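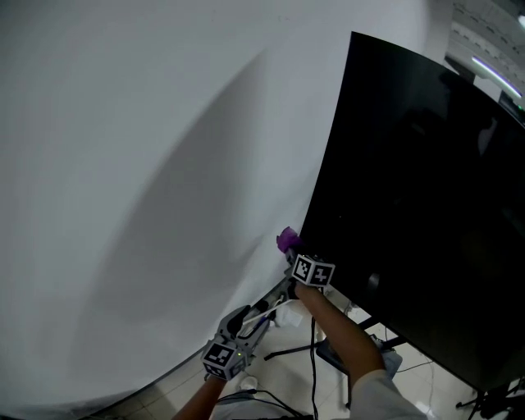 マスタード工場の一般公開日に行ってきた。

旅先でわざわざ調味料の工場に並ぶ人間の気が知れない、と去年までの自分なら言っていたと思う。ところが宿の朝食に出てきた粒マスタードの小瓶が妙にうまく、ラベルの裏に「三月、工場公開。どなたでも」と書いてあった。どなたでも、に弱い。グレセレン（Greseren）には川と教会と市場しかないことを前日までに確認し終えていたので、断る理由も見つからなかった。

工場の名前はシマール（Simard）という。駅前からイルニリクス（Irnirix）の路線バスで終点のひとつ手前。このバスがくせもので、時刻表には「市の立つ朝は経路が変わる」と書いてあるのに、どう変わるのかはどこにもない。運転手に聞くと「いつもと違う道だ」と教えてくれた。いつもの道を知らない身としては、ありがたくうなずくしかない。結果として羊と並走する区間を楽しみ、公開時間に遅れて着いた。

門の前に列はなかった。正確には、列は門の内側にあった。全員が先に入って売店に並んでいたのである。見学より先に買い物を済ませるのが地元の作法らしく、みんな両手に瓶を抱えたまま工程を見て回っている。入口で荷物を預かってくれる係もいたが、瓶を手放そうとする人は少なかった。

案内役はハープリート・リーさん。製造の人で、普段は種の仕入れを見ているそうだ。声が大きく、話が速く、冗談のあとに間を置かないので、笑うころには次の説明が半分終わっている。最初に連れて行かれたのは種の倉庫だった。黄色い種と茶色い種と黒い種があり、辛さは黒がいちばん強い。味見をどうぞと言われて黒を噛んだが、しばらくは何も起こらない。なんだ、と思って二粒目を噛んだあたりで一粒目が来た。マスタードの辛みは種の中にもともとあるものではなく、砕けて水気に触れてから生まれる。だから遅れて来る。リーさんはそれを、私が涙目になってから説明した。順番を考えてほしい。

次が浸漬室。種を酢と水に浸けておく部屋で、においがすごい。壁に染みているどころか、壁の側がにおいを出している気がする。古い桶が七つ並んでいて、それぞれに人の名前がついている。由来を聞いたら、引退した職人の名前だという。「なかでもこの桶は仕上がりが遅い。本人もそうだった」とリーさんは言う。本人は今も近所に住んでいるとのことで、毎年この日に来て、自分の桶がまだ遅いかどうか確認して帰るらしい。

石臼は二台あった。一台は動いていて、もう一台は展示用。私は展示用のほうを先に見て、静かな機械だなあと感心していた。動いているほうは当然やかましい。ただ、回転そのものは拍子抜けするほどゆっくりで、速く回すと熱が出て香りが飛んでしまうのだそうだ。石の目立ては今でも人の手でやっていて、一回の目立てで挽ける量は二〇〇〇瓶分。その先は味がぼやけるという。ぼやけた味とはどんな味かと質問した人がいて、リーさんは他社の名前を挙げかけ、思い直して「ぼやけた味です」と答えた。

ここで粒入りと滑らかなものの違いについて長い説明があった。粒入りは手抜きではない、という話だった。誰も手抜きだとは言っていないのだが、過去に何かあったのだろう。挽きを途中で止める加減がいちばん難しく、止めどきは臼の音で決めるという。耳を澄ませてみたら、私には道路工事と区別がつかなかった。隣の男の子は「変わった！」と叫び、リーさんに本当に褒められていた。少し悔しい。

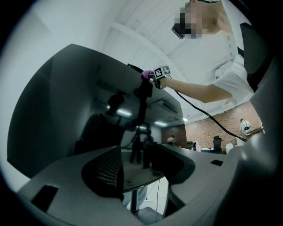

工程の見学が終わると、食堂で創業家のディアーヌ・デジャルダンさんの講話がある。題は「からしと家族」。会社の名前がシマールなのにデジャルダンさんなのは、途中で娘婿の家系に移ったからで、その経緯だけで講話の前半が終わった。祖父が配合を紙に書き残さなかったこと、叔父が書き残したが字が読めなかったこと、読めない字を読み違えて生まれたのが今の看板商品であること。最後のひとつは出来すぎた話だと思ったが、売店の包み紙にその悪筆がそのまま刷ってあり、たしかに「酢」なのか「塩」なのか「叔母」なのか判断がつかない。

質疑の時間には、常連らしい老紳士が手を挙げて、昔のほうが辛かったのではないかと尋ねた。デジャルダンさんは穏やかに、配合は変えておりません、変わるとすれば召し上がる側の舌でしょう、と返した。会場は静かになり、老紳士は持っていた瓶を裏返して原材料を読み始めた。

試食は七種類。素の粒入り、滑らか、蜂蜜、西洋わさび、胡桃、黒ビール、それから杏。パンと茹でたじゃがいもが出て、じゃがいもがまたうまい。正直なところ、この日いちばん感動したのはじゃがいもだったのだが、アンケートに書く欄がなかった。杏は、杏である。ハムと合わせてくださいと札に書いてあるわりにハムは出ていない。ハムは売店で売っていた。商売がうまい。西洋わさび入りは鼻から頭の後ろへ抜けていく感じで、食べた人がそろって天井を見上げるので、食堂のあちこちで祈りの時間のようになっていた。

売店にも当然寄った。見学後の売店はもう落ち着いていて、理由は棚を見てすぐわかった。目当ての粒入りの小瓶が売り切れていたのである。先に並んでいた地元の人たちは正しかった。残っているのは杏と、業務用の大きな缶と、工場の形をした磁石。磁石は煙突が取れやすい作りで、すでに取れたものが割引になっていた。割引のほうを買った。

業務用の缶の前でもずいぶん迷った。手荷物では飛行機に持ち込めないし、ひとり暮らしで食べきるには何年かかるのか見当もつかない。レジの人に賞味期限を聞くと「開けなければ長いです」と言う。開けなければ、の部分が引っかかって棚に戻した。

工場の裏手には小さな庭があり、からし菜が植えてある。原料はほとんど他の土地から買っているので、これは飾りだとリーさんが実に率直に教えてくれた。花の季節にはまだ早く、三月の庭は土と名札が中心である。それでもベンチに座って川のほうを眺めていると風に酢のにおいが混じっていて、腹が減ってくる。試食のじゃがいもをもう一個もらっておけばよかった。

帰りのバスは七十分待ちだった。朝の「いつもと違う道」は午前で終わり、午後はいつもの道に戻るのだが、いつもの道は工場の前を通らないのだ。次の停留所まで歩く人が何人かいたので、後ろについて歩いた。みんな重そうな袋を提げていて、歩くたびに瓶が鳴る。こちらの袋には煙突のない磁石と、結局買った杏が一瓶。

行く人のための覚え書き。見学は無料、予約は不要。売店が先。床が濡れているところがあるので革靴はやめたほうがいい。黒い種は一粒で待つこと。バスの帰り道については運転手に聞いても駄目なので、行きに停留所の貼り紙を見ておく。食堂の手洗いは講話のあと大変混む。

杏は翌日、市場で買ったハムと食べた。札の言うとおりだった。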